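Interior Surfaces II
Unit 4: Glass partitions and blinds
Course notes, Penrose Building Program, Irkville

Bring these notes to the Sunday workshop. The quiz on frame types has moved to Unit 5.

4.1 Why glass needs a second layer

A glass partition divides a room without taking the light out of it. It gives very little privacy by itself, and most offices add something within the first year: film, curtain or blinds. Film is cheap and permanent. Curtains soften sound a little but need floor clearance. Horizontal blinds are the usual choice in rented space. They can be taken down when the lease ends and the glass goes back to what it was.

4.2 Slats

Narrow slats sit close together and close tightly. They also collect more dust per panel than wide ones. Wide slats give a clearer view when open and look heavy on a small panel. White slats bounce daylight back into the room; dark ones cut glare but make a corridor feel shorter.

Measure each panel separately, top, middle and bottom, and order to the smallest width. In the Flernent exercise the panels were drawn at 100 cm and the narrowest came in 30 mm under. Half the class ordered from the drawing.

4.3 Which side

Blinds on the room side are easy to reach and easy to damage. Blinds behind the glass, seen from the corridor, stay cleaner on the walking side - but the occupant controls them, so the corridor never looks the same two days running. Agree on this with the client before drilling.

4.4 Meeting the floor

Dark wood floors show dust, and they show every scratch left by a ladder foot. Lay a runner 60 cm wide along the partition before work starts. Note which way the planks run on your survey sheet. Boards running into the glass make a crooked bottom track easy to spot.

Reading: Norus product guide, p. 63, headrail fixings only.
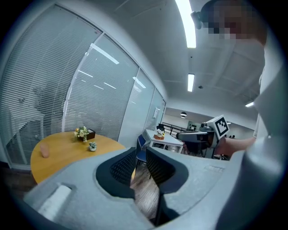
Fig. 4.1. Glass partition with white horizontal blinds; dark wood floor.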